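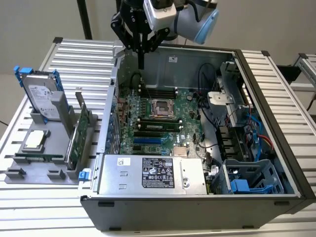 3.2 Preparing the case and the parts

In what position should a desktop tower be worked on when the processor and memory are to be fitted? Flat on its side, with the side panel removed and the opening facing up, so that the motherboard is horizontal and a part can be lowered straight on to it.

All 110 machines in the Rullwood batch were handled in this position. They were business towers that had been returned to the refurbishment store at Nasley with one or more parts missing or suspect. The side panel was taken off first and kept with the machine. Hard drives had already been removed at the store and play no part in what follows.

The power supply was left in the case. In the layout we used it lies across the front of the work area and covers the lower edge of the board, which makes the connectors along that edge awkward to get at. The processor socket and the memory slots remain open from above. Taking the power supply out and putting it back added 6 minutes to a machine in our trials, and we dropped the practice.

Sockets were inspected with the retention frame open and again with it closed. A machine with bent contacts was put aside and is not counted in the results. Memory slots were blown clean and the end latches tried by hand. Where a module was already fitted and had passed its test at the store, it stayed where it was.

3.3 The parts tray

Loose parts were first kept in antistatic bags in a shallow box beside the case. We gave this up in March. Bags were opened in the wrong order, and a processor could be put down with its contacts against the bench. The box was replaced by a moulded tray with raised blocks and slots, designed at Annamalai and referred to below as the Rororum tray. It sits to the left of the case at the same height as the bench. The processor has a flat place of its own, a memory module lies lengthwise in a slot, and expansion cards stand upright. 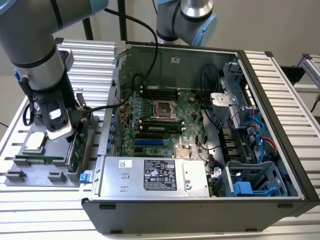 One reader of an earlier draft objected that a tray made for a single set of parts is of little use in a repair shop, where the next machine may need a different processor and a longer card. We accept the point in part. The card holder takes most of the cards we met, but the processor place suits only 2 package sizes, and a shop with mixed stock would need more than one tray or a set of inserts.

The tray was loaded before the case was brought to the bench. The processor was laid with its heat spreader upwards and its corner mark towards the case. Only parts meant for that machine went into the tray, so a part left over at the end showed that a step had been missed. Over the whole batch this happened 5 times, in each case with a memory module.

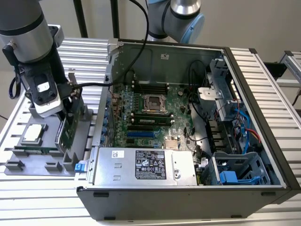
Figure 3. Open tower on its side with the parts tray to its left. The tray holds a processor and a memory module; the processor socket in the case is empty.

The order of fitting was the same throughout: processor, memory, then any card. The retention lever was closed before the memory was touched. Expansion cards were left until last, as a tall card in the lower slots gets in the way of the hand when the modules are pressed home. Coolers were fitted at a separate bench and are dealt with in Section 3.5.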